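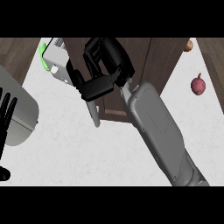
Branding and Packaging > Critique and chat
Thread: The Zonley rebrand, what do we all think?

tealeaf_teresa
30 May 2023
Has everyone seen the new Zonley identity yet? I've had the guidelines PDF open all morning and I love it! For anyone who missed it, they're the seed and bulb people, and the old logo was that green swoosh with a tulip stuck on the end. The new one is a plain wordmark with a really fat, low-slung y, and the tail of the y curls under the whole name like a root. So simple. The work is by Boros, with lettering by Kalkidan Gidey, whose type I've been following since her student days.

The packets are the best bit. One flat colour each, the name of the plant set enormous, sowing months down the side. I want to buy beetroot and I don't even like beetroot.

Teresa Nic Aodha

kern_and_bear
Agree on the packets, lovely things. Not sold on the y. At favicon size the tail closes up and you get a blob with a hat on. Did they draw a small version?

tealeaf_teresa
They did! Page 2 of the guidelines, the tail gets cut short and the counter is opened up. Have another look, it's really nicely handled.

kern_and_bear
OK, found it. Better. Still a bit of a blob.

liamfoley
I'll be the grump then. I've bought Zonley seeds for years and I couldn't find them in the garden centre last week. The tulip was naff but you could spot it from the car park. These look like paint charts. Nice paint charts, but my mum stood in front of the rack and asked me where the Zonley ones had gone.

ImreSz
Liam, isn't that true of every redesign in its first month or so? People said the same when Sodano dropped the gold from their coffee tins, and now I can't picture them any other way. The colour coding ought to help once you learn it. Reds for roots, yellows for squash and so on.

liamfoley
Should I have to learn it, though? It's a packet of carrots.

ImreSz
Ha, fair.

dezso_m
Hello all, long-time reader. I print for a living so I went straight out and bought a handful of these to look at the ink. They're spot colours on uncoated stock and the solids are gorgeous, hardly any mottling, which is hard on paper that thirsty. Whoever was on press deserves a drink. The orange on the calendula looks like Pantone 467's louder cousin (467 is a sandy beige, so a very loud cousin).

One moan: the sowing months are in something tiny and light, reversed out of the solid. On two of mine the strokes have started to fill in. I'd have gone up a weight.

Dezső Magyar

kern_and_bear
THANK you. Reversed light type on uncoated, every single time.

tealeaf_teresa
Oh, that's a shame, mine are crisp. Which ones filled in?

dezso_m
Kale and the dark purple bean. Heaviest solids of the bunch, so no great surprise.

pip_draws
Did anyone see the Jenier pitch for the same job? They put theirs up in April. Illustrated, all linocut vegetables, much warmer. I'd have picked that one, sorry Teresa!

tealeaf_teresa
No need to be sorry, I like it too! The leek is a beauty. I just think lino veg is everywhere at the moment and the big type feels fresher. I'd happily have the leek on a tea towel.

liamfoley
My mum would have found the leek.

ImreSz
Is the typeface going on sale, or is it theirs for good?

tealeaf_teresa
Exclusive for now, as far as I know. The case study says Kalkidan drew 200 glyphs for it, including a set of tiny sun and rain symbols for the backs of the packets. I'll put some close-ups in the type thread tonight once I've found my good lamp.

dezso_m
Please do. And get the kale in, I want to see if yours has gone as well.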